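Sumero Kitchen Notes: Range and Cooktop

Layout and naming reference for the kitchen part of the set. Maintained by Bernadette Vidal. Last revised in July.

Scope
Covers the gas range, the cookware left on it and the counter beside it. Cupboards and the sink are in a separate file.

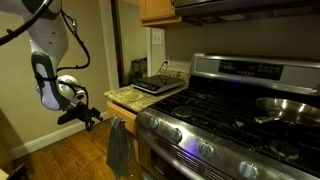
Knobs are numbered from the counter side, starting at 1. Use "grate" for the cast-iron supports and "burner cap" for the round part under them. A frying pan is logged as "pan", with its handle direction in the next column. Crumbs on the cooktop are logged as "debris" and are not a fault.

Fields
item, material, colour, location, state

Known gaps
Display readouts are not transcribed. Oven interior is not covered. 16 entries still have no material value.

Corrections go to Paweena Chantharasri.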